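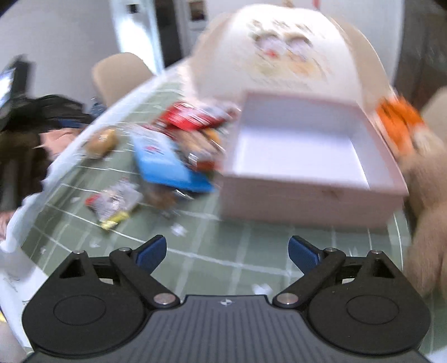
Page last changed: September

Home | Materials | Shapes | Forces | For schools

How a flat sheet becomes a box

A gift box usually begins as a flat piece of card called a blank. The blank holds every wall, the base and the small glue flaps, all in one piece.

Card is measured by its weight. One square metre of a common box card weighs 286 grams. Printer paper is much lighter, so it bends too easily to make a firm wall.

Before folding, the card is scored. Scoring means pressing a line into the card without cutting through it. The fibres along the line are squashed, and the card bends there first. An unscored fold may crack or wander.

A flat wall bends easily on its own. When two walls meet at a corner, each one holds the other straight — this is why a box is stiffer than the card it is made from.

An open box with a base has 5 faces. The lid adds the sixth.

Try it: score and fold a strip of card, then fold another without scoring. Compare the two edges.

Next page: Barkstead paper mill

We use cookies to remember your settings. Accept | Reject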